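Woltance open afternoon, May

Most of the visit was spent in front of monitors. Woltance sells a motion planner called Skekero, and the pitch is that you test everything in simulation before an arm moves for real. The presenter said it had solved 96 of its last 100 practice tasks. I asked how many of those had been repeated on hardware and got "four, so far".

The planning itself is quick, I'll give them that — around 10 seconds for a new path. The shadows and floor tiles are nicely done too, but I would swap them for a decent contact log. Nor could I get a straight answer on what happens when the box isn't where the software thinks it is.

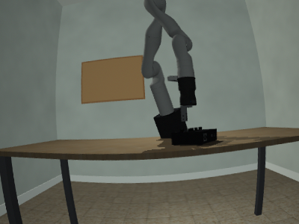
Simulated arm over the black box, gripper pointing down.

Coffee was at four.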